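Hand darning

Hand darning is the repair of worn or torn cloth by weaving new thread across the damaged part with a needle. It is among the oldest household crafts still done in nearly the same way as it always was, and it asks for wonderfully little: a needle, some yarn, a decent light and something firm to hold the fabric open. A good darn can outlast the sock around it, and a beautiful one can be the best thing about the sock.

Terms

The word "darn" covers both the act and the finished patch. Menders speak of the warp (the threads laid down first, side by side) and the weft (the threads woven over and under them). The sound fabric around the hole is called the margin in older manuals and the border in newer ones. A darn worked before a hole has opened, over cloth that has only gone thin, is a reinforcing darn, and many menders will tell you with real passion that these are the only darns worth being proud of.

Method

The mender slips a rounded tool under the damaged area. Mushroom and egg shapes are the most common, though a light bulb, a gourd or a smooth stone does very well. Loose ends are trimmed, but the hole is not cut larger unless the edges are badly felted. Rows of running stitch go in below the hole, starting well inside the sound fabric, and as each row reaches the gap the yarn is carried straight across and picked up again on the far side. A small loop is left at every turn so the patch can shrink in the wash without puckering.

When the warp is complete the work is turned a quarter and the weft begins. The needle passes over one thread and under the next, then the reverse on the way back. Packing the rows down with the tip of the needle makes a dense, hard-wearing patch. Leaving them open makes a softer one, better for a shawl or a fine sweater.

Yarn should be a little thinner than the yarn of the garment. Wool is darned with wool, and linen with linen. Sock menders like a blend with some nylon for the heel, where the rubbing is worst. 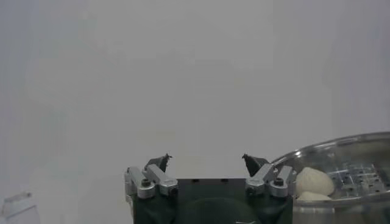 Vol. 16, p. 827

Varieties

Plain darning is the over-and-under weave described above. Swiss darning, also called duplicate stitch, follows the path of the knitted loops themselves and can be almost invisible on stockinette. It works splendidly on thin spots but needs a scaffold of threads if the loops have gone altogether.

Pattern darning copies the weave of the cloth, so that a twill is mended as a twill and a damask as a damask. It reached astonishing heights in the sewing samplers made by schoolgirls, who cut holes in squares of good linen and filled each with a different weave in colored silk. These samplers are a joy to look at closely. The crosses and checks are so fine that the original holes can be hard to find.

The Purba darn is a regional form worked on the diagonal, in two colors, and named for the valley where it was used on heavy wool blankets. The slanted threads let the patch stretch in both directions. Teguh Tambunan, whose study of the technique is still the fullest, recorded 300 blankets mended this way and found that the brighter color was nearly always laid down as the weft. Hacer Tokgöz has since argued that the bright thread was a guide for the eye in poor light, and her reading is now widely followed.

Tools

Darning mushrooms were turned in local workshops long before they were sold by mail. The Drornham pattern, with a wide flat cap and a hollow handle for needles, is prized by collectors and is also a delight to use. Small tabletop looms with a row of hooks came later. They lift alternate warp threads at a flick of the finger, which speeds up the weft enormously, and after years out of production they are being made again.

Darning needles are long and blunt, with a generous eye. Sharp needles split the yarn and are kept for pattern work on linen.

Revival

Interest in darning fell away as socks became cheap, and it has come back with great energy under the name of visible mending. The collection at Nusport, built up by Fotini Stamatopoulos, holds 700 mended garments, among them a fisherman's sweater with more darn than sweater in both sleeves. Its study room keeps a drawer of practice squares that visitors may handle and add to.

See also: Boro; Duplicate stitch; Patchwork; Sashiko; Sock heel construction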